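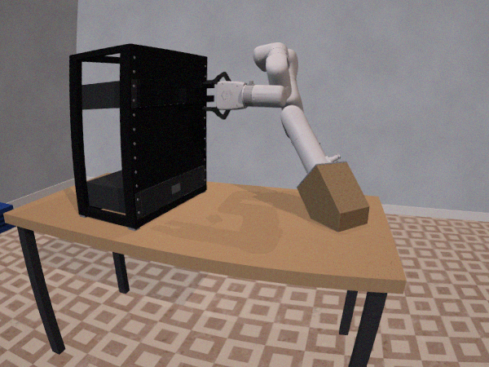
4/30/24. Table vibration, second round. The question left over from November is whether the low-frequency hum on the Alberg balance comes up through the floor or is made by the furniture itself. Floor spectra from the Solitz side of the building were flat below the mains line, so attention has moved to tops and legs. A table with a heavy load at one end is a poor mount for anything sensitive. A tall black rack on the left half of a wooden top, over a leg that splays outward, is the sort of layout I mean: mass high up, all to one side, and a leg angle that lets the whole thing sway before it bends. Our own bench in Uldale has the same fault with a different load on it.

Setup. Accelerometer waxed to the top, then to each leg in turn, just under the joint. Excitation by soft mallet, then by walking past at normal pace. Logger on the long setting. Balance left running with the draft shield closed and a 198 g check mass on the pan. Door shut, fume extraction off, compressor isolated at the wall.

Results, mallet. Main sway mode is lower than in November. Decay is slow. With the load moved to the center of the top the mode goes up and the decay shortens, which agrees with the hand calculation as far as I trust it (treated the legs as cantilevers, ignored the apron). A second peak appears when the back legs are struck. It goes away when the joint bolts are nipped up and comes back after an hour, so the bolts are creeping. Use the shouldered type next time, with a spring washer.

Results, walking. Balance reading drifts by three counts on the last digit when someone passes on the corridor side, two on the window side. No change with the rubber feet on or off. Radwan pads made it worse: too soft for this weight, and the table rocks on them. Pads removed and put back in the drawer under the saw. Do not use them under the balance again.

Run 747 is bad. Logger clock reset halfway through and the second half is stamped before the first. Data looks sound otherwise but I have left it out of the averages. Safta Zamfir has the raw file if anyone wants to restitch it.

Notes on the top. Thickness is fine. Stiffness of the top was never the problem, and I spent too long on it last year. Deflection under the check load is below what the dial gauge can show. The weak part is the joint between leg and apron – glue line looks complete from outside but the probe goes in at the inside corner on the back left. Reglue needs the leg off. Not doing that with the balance in service.

Tried a diagonal brace across the back, scrap ash, clamped not screwed. Sway mode moved up enough to clear walking pace. Side-to-side is now better than front-to-back, so a brace on the ends is the next thing. Clamps were retightened once during the run. Clamp mass is not corrected for.

Safta's suggestion is to skip all of this and hang a stone slab on the wall brackets. Probably right for the balance. Does not help the microscope, and the wall is block with an unknown fill, so pull-out on the anchors would have to be tested first.

To do: end braces, both sides. Shouldered bolts. Repeat the walking test with the extraction on. Find out what the floor above runs at lunchtime, as there is a broad hump in the noon trace that I can't place. Check the accelerometer against the spare – the zero had moved a little by the end of the session and I didn't write down the starting value.

Wax is nearly out.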